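Search this blog

Can it tidy a dresser yet?

Every September my company, Jilholm, asks me if the home robot is ready. I always answer no, and people become a little disappointed.

Putting away a game controller and a tablet sounds like a very small job. In simulation we can try it 274 times before lunch.

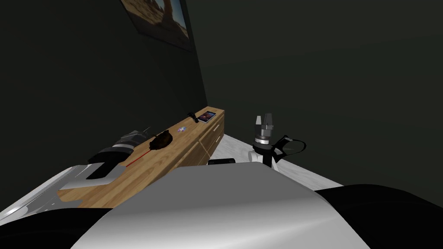 But a real home is different each evening. I would pay for a slow robot if it asked me before it moved my things. For now I still tidy by hand.

Recent posts
Mosska and the folded towel
Why Pusus stopped at 3 rooms

Contact | Copyright Jilholm | Back to top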